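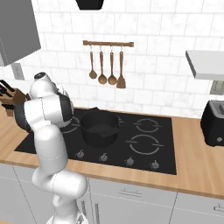 The Kitchen Where Nothing Spills

By Rasa Vasiliauskas

The first thing I did with a robot arm was drive it into a stove. I had a controller in my right hand, a screen in front of me and Vija Ots standing behind my chair, and I was trying to get the arm to a pot. It went down where I wanted it to go forward. Then it stopped, because the software doesn't let the arm pass through glass.

"Everybody does that," Ots said, and reset the kitchen with a key.

The kitchen doesn't exist outside a computer. Ots runs demonstrations at Flarneck, a small company that wants to sell household robots and, for now, mostly produces practice for them. Her staff sit at desks and steer a simulated arm through chores by remote control. Each run is saved, and the pile of runs is used to train a program called Kuusk, which is then supposed to do the chores without anyone steering.

The pitch is simple enough to fit on a mug, and Flarneck has printed the mug. You show the robot what you want. It learns. No code, no engineers, just a person who knows how to move a pot.

I have heard some version of this pitch for years, and I came to watch the part that usually gets left out, the showing.

It is slow. The pot job, which you or I would finish without interrupting a conversation, took me 182 seconds on my first clean attempt. Ots can do it far faster, but she has had practice. The company has collected more than 2,000 demonstrations of that single job, and she recorded a good share of them herself. She has opinions about wrists now. A new operator, she told me, steers the hand and forgets that the rest of the arm has to go somewhere. You get over the burner, pleased with yourself, and find that the elbow has folded into a position it can't get out of. 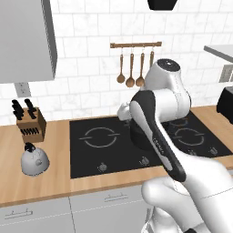

The simulated arm over the cooktop in Flarneck's practice kitchen.

What does Kuusk take from all this? Less than I expected. On the afternoon I visited, Ots let it run the pot job 10 times while I kept score. It managed seven. Of the three failures, two were near misses, and in the third the arm drifted over the stove and hung there until she stopped it. She didn't seem bothered. The fix, she said, would be more demonstrations, with the pot starting in more places.

That answer came up a lot. When the robot fails, show it more. When it fails differently, show it that too. At some point I would like to know how this is cheaper than the engineers it was meant to replace. Flarneck's operators logged 786 hours last August alone, and those were hours of skilled, fussy work by people who go home with sore thumbs. Calling it "teaching" makes it sound like a pleasant chat with an apprentice. An apprentice would ask why the pot has to move.

Then there is the matter of the kitchen itself. The counter is always wiped. The tiles have never met hot oil. A dropped pot costs nothing, and Ots is right that this is the whole appeal: her people can make a hundred mistakes before lunch and the room comes back fresh each time. But my own stove has a drip of something from the winter on it, and a pot in my house is rarely empty or dry. Sauce sloshes. Handles get greasy. I asked how much of that Kuusk had seen.

"Not much yet," Ots said. "We vary the lighting."

Flarneck does own a real arm, in a back room, and has tried Kuusk on it. A rival outfit, Nirel, skips simulation and has its staff hold the machine and push it through each motion by hand. Ots thinks this is expensive and hard on the shoulders. Nirel thinks a fake kitchen teaches a fake skill. Neither would give me results from a home with someone living in it, and I did ask both of them twice.

Flarneck's next product, Enum, is meant to let buyers do the showing themselves, with a controller, from the couch. Ots expects most chores to need a few dozen tries. I thought about my father, who has never set the clock on his oven, working through a few dozen tries at moving a saucepan.

Before I left I asked for one more go. I got the arm to the pot, overshot, came back, and bumped it sideways. Ots asked if I wanted to save the run. I said no, and she pressed the key.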